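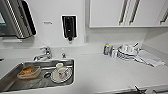

Soft photos of boats at the far mark, shooting from shore

Posted in Water Sports Photography

I take pictures at the club races on Clidgate Reservoir and post them for the members. I've been doing it for two seasons. My near shots are fine. My far shots are soft, and I can't figure out what I'm doing wrong.

I stand on the dam wall at the Tredevell end. The start line is close and I use a zoom that goes to 300mm for that. The windward mark is on the other side of the reservoir, and for that I bought a used 500mm lens over the winter. I expected it to make a big difference. The boats are larger in the picture now, but they look mushy. Sail numbers are hard to read and the edges of the sails have a wobble to them. One boat is number 88 and in half the shots I can't tell it from 86.

Things I've tried:

Faster shutter speed. I was at 1/1000 and went up to 1/2000. No change that I can see.

Tripod. No change.

Stabilization on and off. No change.

Sending the lens out to be checked. The shop shot a test chart with it and said it was sharp.

The odd part is that in January, at the Hepburn frostbite races, I got a few shots at the same mark that were very good. Same camera and same spot on the wall. Since June I haven't had one. Races run from 1 to 4 in the afternoon.

Is the lens too long for the camera, or is this a focus problem? I use single point focus on the mainsail.

gullwing_pete

dockline

It's heat shimmer. Your lens is fine and the shop told you so.

When the sun is on the dam wall all morning, the concrete gets hot and the air over it starts moving. You're shooting through that, and then across a long stretch of water with more uneven air over it. A longer lens magnifies the wobble along with the boat. The winter shots came out well because the wall was cold.

There is no setting that fixes it. A very fast shutter freezes the wobble but doesn't take it out, so you get a sharp picture of a bent sail. What you can do:

Get off the concrete. Grass is better and a dock over the water is better still. If you can move even a little way down the bank, try it and compare.

Shoot early. Ask if any of the races start in the morning. By 1 in the afternoon in summer it's at its worst.

Take the lens hood off for a few frames and see if it helps. If the camera has been sitting in a hot car, warm air can collect in the hood and do the same thing close up. Let the gear sit outside in the shade for half an hour before the first start.

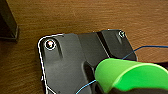 Shoot bursts. The air settles for a moment now and then, and out of a long burst one or two frames will be much better than the others. I took 61 frames of one mark rounding last summer and kept four. Those four looked like they came from a different lens.

The other thing is distance. Past a certain point the answer is to get closer, and a longer lens won't do it. Most of the good regatta pictures you see were taken from a boat.

Calum Lamont

Agree with the above about the air. I shoot from the safety boat at Vamangate, and I gave up on the shore shots years ago except for the start and the finish.

If you want to ask for a ride, talk to the race officer before the day and not on the morning of it. Tell them you'll sit where you're told and that you don't need the boat to move for you. At the windward mark, you want to be outside the course and downwind of the mark, far enough off that your wake and your wind shadow don't bother anyone. The driver will know where that is. Wear a life jacket that lets you get the camera up to your eye. Some of the foam ones don't.

Leave the 500 at home for that. It's too long for a small boat that's bouncing, and you'll spend all your time trying to find your subject. The 300 is plenty, and most of what I keep was taken at the shorter end of my zoom. Keep the shutter at 1/1600 or faster.

For salt or spray, take two dry cloths in a zip bag. You're on fresh water, so you only have spots to worry about. Rinse your hands when you come in, before you touch the lens. Sunscreen on the front glass is harder to get off than water is. We clean up in the clubhouse kitchenette.

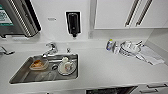
Sink and wall soap dispenser.

One point on focus. Single point on the mainsail can miss on a plain white sail because there's nothing for the camera to grab. Put the point on the sail number or on the crew. It won't cure the wobble, but it takes away one more thing that could be wrong.

mainsheet_mo

Have you tried cleaning the sensor? I had blurry pictures and it was that.

gullwing_pete

Thanks. I walked down to the grass below the wall last weekend and took the same boats from there. It's better, and I can read the numbers on most of them. I don't think it's the sensor, the near shots are clean. I've emailed the race officer about the safety boat and I'm waiting to hear.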